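Anix Community Help
Home servers and old iron > Processors and sockets

Swapped the CPU in a second-hand server, now it won't POST. Have I killed the socket?

Posted by plumthorpe_attic
148 views

I bought a retired rack server from a clearance place in Rilano. It came with the slowest processor the board will take, presumably as a joke, so I bought a faster one of the same generation and set about swapping them on the landing carpet (I know).

Old one out, new one in, lever down, heatsink on. The fans spin up to the noise level of a light aircraft, stay there, and nothing ever reaches the screen. No beeps. I've had the heatsink off again since and everything looks fine to me, but I don't really know what not fine looks like.

Things I've tried: reseating the memory, unplugging everything that unplugs, leaving it off overnight, glaring. I put the old processor back for a bit and got exactly the same, and that's the part that worries me. The board has one socket and came with two sticks of memory. I did drop the plastic cover inside the case at one point, but it landed well away from anything that mattered. I think.

Is there an order I should be checking things in, or do I just buy another board? The seller has one for more than I paid for the whole server.

2 answers

min_and_tonic
556 posts

Did you take the plastic cap off the socket before you put the chip in? Also carpet is bad. Also try a different monitor cable, mine was the cable. I've got the same server, or one that looks like it, and it has never given me any trouble apart from the power supply and the first board.

If it's the pins, buy a new board, they can't be fixed.

oldkettle
709 posts

They can be fixed, sometimes, by a patient person with a good light. But don't start there. The same fault with both processors does point at the board or the memory, and there's plenty to rule out before you give the clearance place any more money.

First, how long did you actually wait? Old servers take an age over their first start after a processor change. They check the memory, sulk, restart themselves and check it again. Give it ten minutes by the kitchen clock with the fans roaring. I have pulled the plug on a perfectly healthy machine at minute four, more than once.

If ten minutes gets you nothing, take the mains lead out, hold the power button in for a few seconds, and strip the machine down to one stick of memory. Which slot it goes in matters, and it's often not the one you'd guess. The diagram is usually on a sticker inside the lid. On many of these boards the slots fill from a particular end of one bank, and a stick in the wrong place gets you the silent aeroplane you're describing. Try both sticks, one at a time, in the slot the sticker says.

Still nothing? Clear the settings. Take the coin battery out for a quarter of an hour with the mains disconnected, then put it back the same way up. Don't lever it out with a screwdriver — there are tracks underneath that you'd like to keep.

Only then go back to the socket. Heatsink off, clean the old paste away with isopropyl alcohol and a cloth that doesn't shed, release the lever and lift the load plate right up so it stands out of your way. 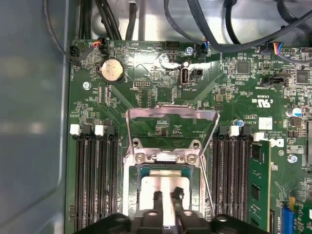
Before you take the processor out, look at how it's sitting. It should be flat, with no corner riding high, and the little triangle on one corner should match the mark on the socket. The notches in the edge are meant to stop you getting it wrong, but a determined person on a landing can get past most things. Lift it straight up by the edges. No sliding, no tilting to have a peek underneath.

Now shine a torch across the socket at a low angle, then walk round and do it from the other side. Good pins catch the light in tidy rows. A bent one spoils the pattern, and once you've seen it you can't see anything else. A blob of paste down there will do the same, and paste is good news by comparison. Take a photo on your phone and zoom in, your eyes will give up long before the phone does.

If you find a bent pin, post the photo here before you touch it. Please don't "just nudge it".

And do check the underside of both processors for a smear of paste on the contacts. If the first one had it and you put it back, you may have been giving the socket a fresh dab each time.

plumthorpe_attic replied:

Seven minutes, then it came up. SEVEN. I had been giving it two. It's only seeing one of the sticks, so I'm off to find this sticker. Moved it to the kitchen table, before anyone asks.

oldkettle replied:

Sticker first, then swap the sticks over and see whether the fault follows the stick or stays with the slot. If it stays with the slot, come back and we'll have the torch out after all.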